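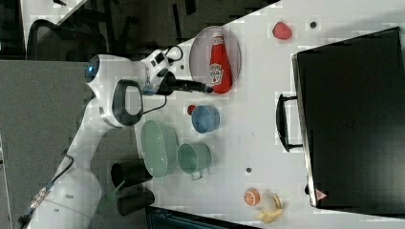 Minutes of the Joint Consultation Meeting on Automation

Stulmont site, October 11, 2021

Present: management of Brater Kitchen Services, employee representatives for the tray assembly and dish return sections, the safety office, and one observer from the supplier, Giletska.

1. Minutes of the August meeting
Approved with one correction. Under item 4, "tray line" should read "dish return line."

2. Progress of the arm trials
The supplier reported that the arm is being set up at the bench on bowls, plates, mugs and bottles, with toy fruit used for the food items. Round dishes remain the slowest to pick. Bottles lying on their side are to be tried at more angles before the next report. The agreed target is 1000 picks on the bench before any unit goes to the Lepik kitchen.

3. Effect on staffing
Management confirmed that no post in tray assembly will be removed during the trial. Employee representatives asked that this be put in writing for all 28 employees in the section - including those on fixed-term contracts. Management agreed to issue the letter within 14 days.

Representatives further stated that the lighter tasks are the ones proposed for the arm, and that staff with wrist or back complaints now depend on those tasks. Management had not reviewed this point and will do so with the safety office.

4. Training
Each shift will have two employees trained to stop, clear and restart the arm. Training will take place in paid hours. The request for a higher pay grade for trained staff was not settled and is carried forward.

5. Safety
The safety office asked that cables be kept clear of the working surface before the arm is used at Lepik, and that floor markings be in place first. Agreed.

6. Breaks and pace of work
It was agreed that the speed of the arm will not be used to set targets for employees working beside it. Breaks remain at 30 minutes.

7. Other business
The representatives requested a visit to the bench for the night shift. Management will propose times.

The next meeting will be called once the letter under item 3 has been issued.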